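Section 5. Setting the picture on your Bondier monitor
Reading time: 3 minutes

Before you start this section, the monitor must be fixed on its stand and the power cable must be in. If it is not so, please go back to the section on the stand and the cables. Do not adjust colour on a monitor that is lying on its back on the desk.

5.1 Prepare the room

1. Turn on the monitor and leave it on for over seven minutes. The brightness of the panel can change a little in this time.
2. Close the curtain if the sun comes directly on the screen. A lamp behind you should also be off.
3. Clean the panel with a dry soft cloth. Do not press.
4. Sit where you normally sit. Your eyes should be level with the top part of the screen.

Caution: Never spray liquid on the panel. It runs down into the lower edge, where the buttons are, and this damage is not covered by the warranty.
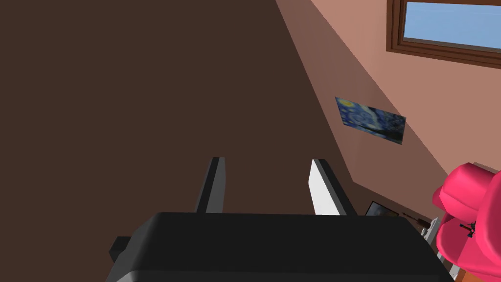
Devendra Bajpai writes that he skipped the curtain step, set everything at noon, and in the evening the screen was so bright that he had to do it all again. He asks for a warning to be put in the guide. We agree with him. If you work mostly in the evening, do the steps in the evening, with the same lamp you use every day. You can also save two settings, see 5.4.

5.2 Reset the menu

1. Press the middle button under the panel. The menu opens on the right side.
2. Go to System, then Reset, then Picture only. Do not choose All, or your language and input names will also be lost.
3. Wait. The screen goes black for a short moment and comes back.
4. Turn off Auto Contrast and Eco Dimming. Both of them change the brightness while you are trying to set it, and it can make you crazy.

Note: On monitors bought before March, the item Eco Dimming is under Power, not under Picture.

5.3 Brightness and contrast

Brightness changes mainly how the dark parts look. Contrast changes mainly the light parts. Always do brightness first.

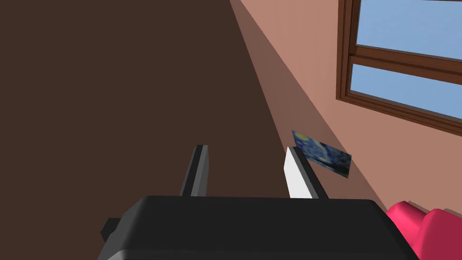
Brightness on the Bondier is changed with the up and down buttons, one step for each press. Hold the button and it goes faster, but for this work please press step by step. Lower the value until the dark areas are nearly all one black, then go up slowly. Stop when you can see again the lighter grey edge on the inner face of the left finger, and when the top of the wide housing can be told apart from the small black part on its left side. Then take the contrast. The inner face of the right finger should be pale grey-white and clearly bright against its black outer edge, but it should not glow. If it hurts the eyes, go three steps down and look again.

When both values are good, write them on paper. After a firmware update the menu can go back to the factory values, and you will be glad to have the paper.

5.4 Colour

1. Open Picture, then Colour Temperature. Choose Normal.
2. Open any page with a white background and look at it for a little while. If the white looks blue, choose Warm. If it looks yellow, choose Cool.
3. Leave Saturation in the centre. Many people push it up because it looks nice in the shop, but skin and food become strange after some time. 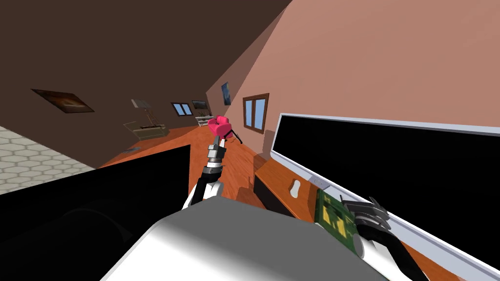 4. If you have two monitors, put the same page on both and adjust only the second one. Exact match is not possible between two different panels, so be satisfied when the difference does not disturb you.
5. Go to Save As and choose Preset A for daytime. Repeat the steps in the evening and save as Preset B.

Caution: Do not change the Gamma item unless a printer or a colleague has given you a value for it. The favourite value of your neighbour will not help.

5.5 Sharpness

Sharpness should be at 7 for text. Above this value, letters get a thin white line on the side — first you see it on small black letters. For films you can go lower.
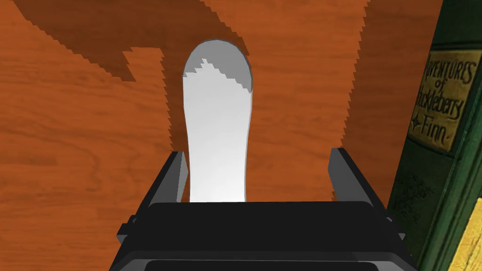
If letters are still not clear at this value, the problem is usually in the computer and not in the monitor. Check that the resolution in your computer's display settings is the one marked Recommended. Check also the cable. An old cable can give a picture with small jumps or coloured dots — try another cable before you call us.

If the menu does not open at all, the buttons may be locked. Hold the middle button until the small lock sign disappears.

For a monitor that came through Tekside, please have the sales slip ready when you contact the service desk. Without it we must ask Tekside first and the answer takes longer.

Related sections
Section 4. Stand, cables and first start
Section 6. Using the monitor upright
Section 7. Sound and headphones
Monitor arms from Dubey: which screws fit

Indska Displays Support — contact the service desk — Last changed September 1, 2026 — © Indska — Back to top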